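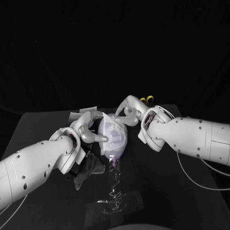
Translucent plastic dome with a faint lavender tint, on the dark grey tabletop.

Priltix
A list of see-through and nearly see-through household plastics

Version 3

What is in the box

Priltix is a table of 464 plastic things of the sort that live at the back of a kitchen cupboard. Lids, tubs, beakers, domes that once covered a cake, inserts from boxes of biscuits, the clear bit from the front of something. Each has a row. Each row says how big the thing is, what it weighs, how far you can see through it, whether it bends, and what we think it is. The last of these took up most of the time and is the least reliable column in the file.

It grew out of a smaller list called Shao, which covered drinking glasses and jam jars and was a pleasure to work on. Glass has the decency to have an edge. Milky plastic on a dark surface has a bright rim, a vague middle and a far side that may be the near side, and two sensible people can look at the same lid and disagree about which way up it is. They did, at length, and the results are in the column called up.

If you want a tidy catalogue of kitchenware with product names and prices, you want something else. If you are writing descriptions of everyday objects, teaching a class on sorting, or checking whether your own cupboard list makes any sense, you may get some use out of this.

Files

objects.csv
One row per object. The main table, and the only one most people open.

names.csv
What people called each object when shown it and asked for a word. Up to five answers per object, spelling corrected, swearing removed.

pairs.csv
Lids and the things they belong to, where known. Shorter than you would hope.

notes.txt
Free text by object number. Read this before writing to us about object 29.

changes.txt
What moved between versions and, in most cases, why.

Columns in objects.csv

id
A number. It means nothing and is never reused. There are gaps where things were withdrawn, cracked or claimed back by the person whose lunch they had contained.

shape
One of flat, tray, tub, tube, dome, bowl, other. Domes and bowls caused trouble, being the same object with different ideas about gravity. The rule we settled on: if it has a rim that would sit happily on a table with the hollow side down, and no foot or flat base to stand on the other way, it is a dome. Anything with a foot is a bowl. Anything with neither is other, and there are more of those than we expected.

width_mm, depth_mm, height_mm
Measured with a steel rule, at the widest point, with the object resting and nobody leaning on it. Thin plastic spreads when it is set down. For anything marked bendy, treat the width as a polite suggestion.

weight_g
Kitchen scales, to the nearest gram. The scales won't register the lightest inserts at all. Those rows are blank, which is different from zero.

clear
From 0 to 4. Zero is solid colour. One lets light through and keeps everything else to itself. Two shows you that there is something behind. Three shows you what. Four is as near to window glass as plastic gets before its first encounter with a scouring pad. Most of the milky white objects are ones and twos.

tint
Plain words: none, white, blue, lavender, pink, yellow, smoke, brown. Lavender was added in version 2 after a long run of objects had been entered as "white, sort of". Tint was judged on the dark grey tabletop, where a pale object shows a little colour that vanishes completely on a white worktop. If you compare against your own things, use something dark underneath or you will conclude that we were seeing things.

bend
Stiff, gives, bendy. Test with one finger on the top. Stiff means nothing moves. Gives means it moves and comes back. Bendy means it moves and then thinks about it.

marks
Scratches, cloudiness, old label glue, scorch. The value glue is the commonest in the column by some distance. We tried warm water, oil and patience, in that order, and recorded whatever was still there afterwards.

guess
What we think the object is. May be blank.

sure
Yes, fairly, no. Please use it. A row with a guess of "cake cover" and a sure of "no" has been quoted back to us as proof that we said it was a cake cover.

up
Which way up the object was when it was measured: rim down, rim up, either, argued.

Where the things came from

Most came from cupboards in and near Pornamberg, by way of a box left by the door with a note on it. The note asked for "clear or cloudy plastic, clean, that you do not want back". We received a good deal that met one of those conditions. A second lot came from Prarka, a shop selling household bits and ends of lines, which let us have its odd lids in exchange for taking all of its odd lids.

Everything was washed before it was measured. A few items from the box had been through a dishwasher many times and had gone the colour of fog. We kept them, and they are some of the best things in the list. A collection of only new, clean, sharp-edged plastic would describe a cupboard that no one owns.

How it was measured

Each object was put on the same table, sized, weighed, prodded and written up in one sitting. Then it went back in its crate, and a second person did the same thing later without seeing the first row. Where the two rows agreed we kept them. Where they differed by a little, we took the middle. Where they differed by a lot, the object came out again and was measured in company, which kept things civil.

Light matters more than you would like. Late in the afternoon the sun gets low enough to turn every milky lid in the room into a lamp, and anything scored for clearness then came out a whole point higher. We noticed this well into version 1. All the clear scores were redone before lunch, and the old ones are in changes.txt for anyone who enjoys that sort of thing.

Names

The names file is where the list gets interesting, or at any rate where it stops being about rulers. We asked people for the word they would shout across a kitchen if they needed the thing passed to them. We collected 1,000 answers and stopped there.

Tubs are easy. Nearly everybody says tub, with a small and determined party for pot. Lids are easy while they are flat. Once a lid has any height to it the answers scatter: cover, top, hat, dome, bubble, half a ball, "the thing off the trifle". One object, which we had down with complete confidence as a bowl, was called a lid by all five people who saw it, and by the end of the week we were calling it a lid too. Its row still says bowl. See the rule under shape, which we regret slightly.

Answers were given in English and tidied as lightly as possible. We merged plurals and left everything else alone, so Tupperware turns up in the answers as a word for any plastic box whatever, just as it does in kitchens.

Known problems

Size. Hardly anything in the list is wider than 500 mm. Large storage boxes were offered and turned down, on the grounds that the table has edges.

Lids. There are far more lids than there are things to put them on. We believe this to be a fair picture of the world, but it does make pairs.csv a melancholy read.

Type of plastic. We give none. Many of the objects carry no mark at all, some carry one that has worn away, and guessing from the feel turned out to be a good way of starting a disagreement. An early column for it was dropped.

Food safety. Nothing in the list tells you whether an object is fit to eat from. Some of these things spent years in sheds.

Clearness. The middle of the scale is soft. Twos and threes swap places depending on who is looking and what is behind. If your work rests on the difference between a two and a three, score a handful yourself first.

Object 29. It is in the list. We know. See notes.txt.

Using it

The tables are plain comma-separated text and open in anything. Blank means not measured or not known. Commas inside notes are in quotation marks, apart from the ones we missed, and we would be glad to hear about those.

You may copy, change and share the tables for any purpose, paid or unpaid, as long as you say they came from Priltix and say which version you used. Please do mention the version. The lavender business alone changed enough rows to make two careful people get different totals.

Corrections

Send the object number, the column, and what you think it should say. A correction to a measurement will be checked against the object, which we almost certainly still have. A correction to a guess will be added to notes.txt beside the others.

Planned for version 4

A column for the sound an object makes when tapped, which separates stiff from bendy better than a finger does.

Handles, currently buried in notes.

A second look at everything marked argued.

No more lids.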